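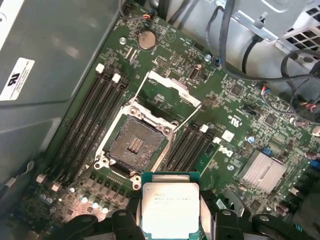 Handout 6: Comparing two grippers and two wrist cameras on a processor placement task

Read before the lab. Bring the table from Handout 5, you will need the joint limits again.

1. The task

The robot takes a processor from a tray, carries it over the open socket of a desktop workstation board and lowers it until it rests on the socket. The board stays inside its chassis. The load plate and both levers are already open when the robot starts, and closing them is not a part of this exercise.

We chose this task for the course for one main reason. The part is flat, rigid and easy to describe, so when the placement fails we can usually say where the error came from. With cables or foam this is much harder, and those come in Handout 9.

There are three phases in your report: pick, approach, release. Please use these words and no others. Last year half of the groups wrote "insertion", but a processor of this type is not inserted. It is laid down, and the force comes later from the load plate.

2. The hardware

Gripper A is the Drodura parallel gripper with the matte black fingers. The fingers are thick, which gives good stiffness and a bad view.
Gripper B is the Trandier gripper with thin steel fingers and rubber pads glued to the inner side.
Camera 1 is the small Buschmann camera on the wrist, looking down between the fingers.
Camera 2 is the same model on a side bracket, tilted toward the fingertips.
The controller is the same for all trials. Do not change the gains between Gripper A and Gripper B, even if you believe that B would profit from it. If you want to try this, do it after the official trials and write it in a separate section.

3. What to hold and what not to touch

Hold the processor by two opposite edges of the substrate. The metal lid must stay free and must face up. The fingers must not reach below the lower side of the substrate, because the lowest point of the gripper would then arrive at the contacts before the processor does. The contacts in the socket bend very easily. A bent contact cannot be repaired in our lab.

The boards and processors for this course are used parts which are not needed anymore. This does not mean that they are free to destroy! We have a limited number of boards and the next group needs yours.

Grip force: start low and increase in small steps until the processor does not slip when you tilt the wrist by hand. Write the value down. For Gripper A the groups in the past usually stopped earlier than for Gripper B, and I would like you to think about why before you look at the pads.

4. The view from the wrist

Students often expect that the camera on the wrist solves the alignment problem. It helps, but consider what happens in the approach phase. The gripper and the processor are fixed relative to the camera, so they remain in the same place in the image while the board moves behind them. Near the end, the processor starts to cover the socket. The closer you come, the less you see of the place where you want to go.

Therefore the pose of the socket should be estimated at the standoff height, when the retention frame is still fully visible, and then the last part is done without new vision input. Good features for the estimate are:

– the outer edges of the metal frame around the socket
– the round screw bosses at its corners
– the long edges of the memory slots on both sides, which are parallel and give a stable angle

Bad features are the load plate and the levers. They are bright and easy to detect, but they are movable, and their position differs a little from trial to trial. Also be careful with reflections on the processor lid. The text on the lid is a tempting marker for the orientation of the part, but in our recordings it is often partly blurred. Use the outline of the substrate for position and the corner mark for orientation, and check the corner mark in the tray, before the pick.

5. Free space

Inside a chassis the gripper body can collide with things that the planner does not know. Put at least these into the collision model: the large metal housing beside the board, the bracket at the other side, the raised load plate, the memory latches and the heatsink. The cables are difficult. Model them as one box each, a little too large. If the planner then finds no path, make the box smaller in steps and do not simply delete it.

Gripper A with its wide body has less free rotation over the socket than Gripper B. Note for each gripper the range of wrist angles where the planner finds a path.

6. Results from the pilot

We ran 484 trials before the course, with all combinations of gripper and camera. In 81 of them the operator had to stop the robot. Most of these stops were in the approach phase. The complete log is in the Prorkport folder together with the wrist recordings. Trial 400 has a wrong camera label in the log, please leave it out.

Do not compare your success rate directly with the pilot. The pilot used a fixed tray position and you will not.

7. What to hand in

One table per gripper, with columns for camera, grip force, phase of failure and remark. One page of text which answers these questions:

Which gripper would you choose if the board were outside of the chassis, and does the answer change when it is inside?
At what height did the processor begin to hide the socket for each camera?
Is there a failure in your log that a better camera would not have prevented?

Short sentences are fine. Grades are given for the reasoning and for an honest log, so a group with many failed trials can still receive full points.

The lab computer in room 705 has the calibration files for both cameras. Copy them, do not edit them there.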